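Simulated demos for a two-hand kitchen task, how many before training?

Started by pomelo_rig, Saturday
8 replies

pomelo_rig wrote:
We're collecting teleoperated demos in sim for a two-hand task in the Calado kitchen set. Fruit goes from the cutting board to the plate. Two operators, 80 episodes kept so far. My plan was to train at 80, look at the failures, then decide what else to record. The other person on the project wants 3000 first. Most of our episodes have the lemon on the parquet board and the striped fruit already on the plate, like this:
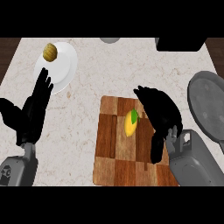
tamsin_k replied that 3000 is too many if the layout never changes. Her group did that on the Sturthorpe task and the policy learned one path through the air. Move the plate and she would expect it to miss.

pomelo_rig wrote:
Fair. The board and plate positions are randomized, but only by a small amount. I can widen it.

gravelbed wrote:
I disagree with tamsin_k. Keep the layout narrow until the thing works at all. If you widen everything at 80 episodes you won't know if it fails from too little data or from bad demos. We went wide early with Stitura and lost a month.

tamsin_k wrote:
A month on Stitura was probably the action labels. Those had a lag in them until the last release.

gravelbed wrote:
We fixed the lag ourselves. It was still bad.

pomelo_rig wrote:
One more thing I should have put in the first post. The operators don't agree on what the left hand should do while the right one works. One parks it open by the plate and leaves it. The other keeps drifting it around. I've been keeping both. Another view from the same setup:

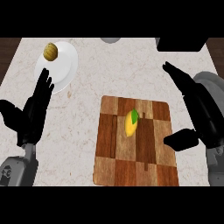 I could throw out the drifting episodes, but that leaves me with far fewer than 80. The other option is to write a rule for the idle hand and re-record. Re-recording is slow. We lose time on resets and the operators get tired after an hour.

oxbow7 wrote:
Write the rule. We use Tradirmont for logging and tag every episode with the operator, so we can train on one person at a time. Do that even if you keep everything.

gravelbed wrote:
Agree on the tags. I'd still train on the 80 tonight.

pomelo_rig wrote:
Running it tonight with the tags added. Will post the failures by type.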